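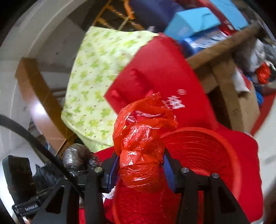
The Planner's Second Guess

The planner at Kukenance had a rule for red things, and the rule was wrong.

The new engineer found it on her second night shift in Prumport. The segmenter returned one mask where there should have been two. A red basket, a red cloth, a wrapped bundle between the fingers: all of it came back as one object, and the planner wanted to lift the whole lot.

She opened the log. The last person to touch the threshold had left a comment dated 3/9/23. It said "good enough for Cormier" and nothing else. Cormier was a warehouse with gray bins.

She set the color weight down to 20 and let the depth edges decide. Then she replayed the set, all 3,000 grasps, and went to make tea.

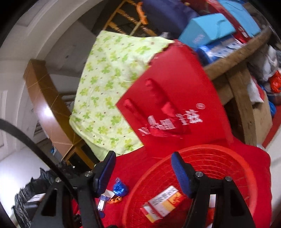

When she came back the replay had stopped at a basket with a medicine box in it. The planner had found the box. It had drawn a clean outline, picked a grasp across the short side, and then asked for confirmation -- a thing it did only when two plans scored the same.

She read the second plan. Zero motion, fingers open, wait.

Tradura, the scheduler, gave it 50 seconds before it would choose by itself. She could have pressed either key. She pulled her chair in, held the cup in both hands and watched the timer run down to see which one it wanted.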